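Snap fastener

A snap fastener (also press stud, popper, or just snap) is a pair of interlocking discs used in place of buttons on clothing, bags and covers. One half has a stud, the other a socket. Push together, they hold. Pull, they part.

Parts

Usually 4 per fastener – cap, socket, stud, post. Cap is the bit that shows. Ring type has prongs that bite through the cloth, better for knits. Sew-on type has holes round the rim, used on finer clothes and dolls clothes.

Use

Common on baby wear, western shirts, raincoats and short jackets with ribbed cuffs or hems. Easier than buttons for small or stiff hands. Workwear makers like them as they give way when caught. The Minetti works at Pritstead made up to 609 gross a week at its peak, mostly for overalls, and closed its press shop after 52 years. Neville Garside's history of the firm lists 13 cap sizes, though Beryl Lockwood disputes two of these.

Care

Close before washing. Dont iron over the caps. Pull apart close to the stud, not by the cloth – thin fabric tears at the post. A loose socket can somtimes be pinched tighter with pliers.

See also: Button, Hook and eye, Zip
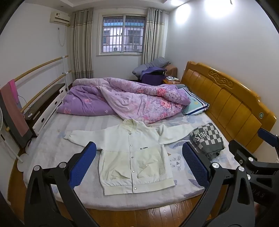

Off-white jacket with silver snaps down the front and a ribbed collar.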